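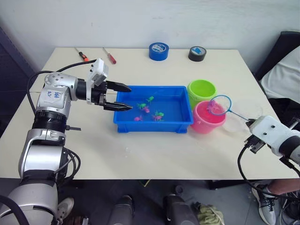 *Right arm with the net over the pink bucket, one pink fish in it, six still in the tray.*

Hello all,

Jawad, your message made me smile, and I've been meaning to answer it properly all week (June has rather run away with me).

> On the Brarnach list, Jawad Durrani wrote:
>
> Can any of these two-armed machines do a real chore yet? My mother would like one that clears the sink after supper. I'd settle for one that fishes the teaspoons out of the bowl before I tip it away.

Well, your teaspoons are nearer to my heart than you'd think! Fishing toy goldfish out of a tub of water is much the same job, only more cheerful to look at. The thing drifts off when you nudge it, the net has to come up level, and then you've got to hold it over the right bucket before you let go. A child of five manages it without a thought, and I still find it lovely to watch a machine have a go.

Would I trust one with your mother's sink? Not this year, I'm afraid. Plates are heavy and slippery, and there's always a knife hiding under the suds. For dull, steady sorting on a bench, though, I'd say we're a good deal closer, and I'd be glad to hear from anyone who has tried it with small parts in a rinse tank.

Do give your mother my best, and tell her to keep the rubber gloves handy for now.

Warmly,
Zeeshan Dhanial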